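Planning an Equipment Purchase: Bin Picking Cells
Course handout, Unit 6
Instructor: Jaqueline Ponce

Read this before the November lab block. Bring a calculator and the blank budget sheet.

Where we are in the course

Units 4 and 5 covered how a picking task is specified. This unit covers how it gets paid for. Most of you will be asked to put a number on a cell long before anyone asks you to program one, and the number you give first is the one people remember.

We use one case throughout. The Plostcombe plant of a small parts maker, Girnen, wants to move blocks from an open bin to a fixture. The plant manager has already seen a quote for a robot arm and thinks that is the price of the project. Your job is to build the full budget.

1. Start with the task sheet

Do not open a catalog yet. Write down the part, the largest and smallest dimension, the weight, how parts arrive, where they go, and how often. Girnen needs 99 picks per hour on one shift. That is slow for an arm and should steer you away from paying for speed.

Note also what can change. A budget for one part that lies flat is different from a budget for mixed parts that lean on each other and on the walls. Ask the customer which one they are buying, and get the answer in writing.

2. The five budget lines

Arm and controller. This is the line everyone has. Check reach at the far corners of the bin with the gripper mounted, since the gripper adds length and the bin walls limit how far the wrist can tilt. Used arms are worth pricing. Ask for the hours and the controller version, and find out who will still sell parts for it.

Gripper and fingers. Budget one gripper and two sets of fingers. The first set will be wrong in some small way. In the Arellano case from Unit 3 the team ordered one set and lost a week waiting for the second.

Cables, hoses and fittings. Students leave this out every year. Power, signal and air all have to follow the arm through its full motion without pulling tight or catching on the bin. Price the ties, brackets, spare fittings and a full replacement hose.

Sensing. A camera or other sensor, its mount, its lighting, and the computer that runs it. Put the mount on its own row. A cheap mount that moves will cost you more in recalibration than a good one costs to buy.

Bench, bin and fixtures. Table, clamps, bin, floor anchors, guarding. For a trial setup this can be very plain. A wooden table, a metal bin clamped down at one corner and tape marks on the tabletop are enough for early tests, and all of it can be bought or found in a day.
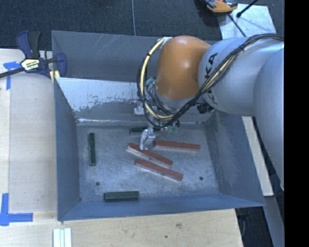

Production is a different matter. The table becomes a steel frame bolted to the floor, and the bin needs locating stops so that an operator can swap it and have it land in the same place. Keep the two versions in separate columns. When trial and production money are mixed, the trial gets overbuilt and the production cell comes up short.

3. Labor

Hours go on the sheet like anything else. For the Girnen case use these figures:

Integration and programming: 221 hours
Operator training: 34 hours

Use the lab rate on the front page of the budget sheet. Do not round the hours down because the total looks high. If the total is too high, the scope has to change - fewer part types, a slower rate, or a simpler way of presenting the parts.

4. Trial before purchase

Ask for a trial with the customer's own parts in a bin of the same size. Start with a few parts spread out, then go to a full bin. Parts near a wall and parts touching each other should be counted separately from parts in the open. In the Biltcombe trial the team logged 918 attempts before signing the order, and the log was later used to settle an argument over acceptance.

Record for each attempt:

- part type
- position (open floor, wall, corner, touching another part)
- picked or not picked
- whether a person had to step in

A trial costs money, so it gets its own row. Some suppliers take the fee off the purchase price. Ask before you sign.

5. Contingency and running costs

Add contingency after the five lines and labor are filled in, and show it openly. Running costs go on a second page: air, spare fingers, hose replacement, service visits, and the time of whoever clears a stuck part at 2 a.m.

Assignment

Complete both columns of the budget sheet for Girnen. Attach a one-page memo to the plant manager explaining the gap between the arm quote and your total. Use plain words, no part numbers in the memo. Leave any price you could not find blank and write the name of the supplier you asked next to it.

Sheets go in the tray outside the lab before the first session of the November block.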